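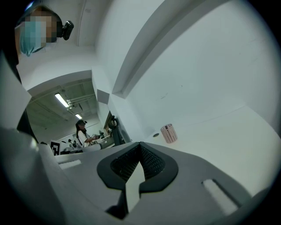

A hand-held gripper in the demonstration room, with the workshop through the doorway.

About Skerkell

Skerkell is a small robotics workshop in Lillmont. We record people doing everyday jobs by hand and use the recordings to teach robot arms the same jobs. There are five of us, in two rooms.

Our open day is in April. Last time we had more than 200 visitors, mostly families and school groups, and most of them wanted a go with the grippers.

Groups go round in turn and a visit takes 22 minutes. It starts at the white table, where one of us works with a gripper in each hand.
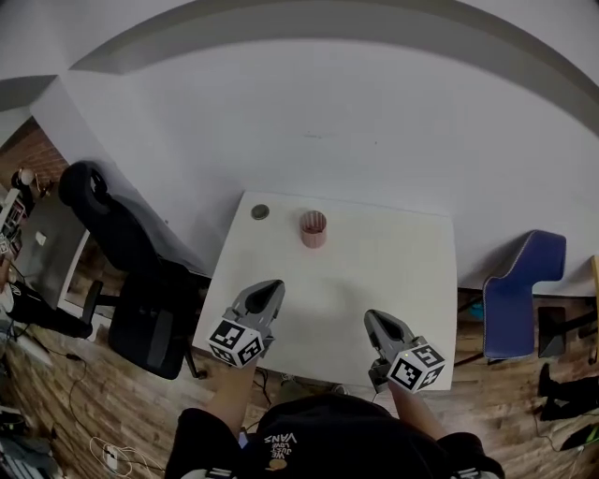 We keep the table simple - one cup is enough to begin with. Picking it up and putting it down again is harder than people expect, and visitors can try it themselves afterwards. The second half is in the workshop, where we show Tosh, our recording software, and Meno, the arm that learns from it.

Visits are free. Schools can write to us at any time of year. There is no parking at the door, so please use the station car park.

Shares: 5

Related
Visiting Skerkell with a school group
Tosh: what we record
Meno at the Lillmont open day

Last updated: December 30, 2018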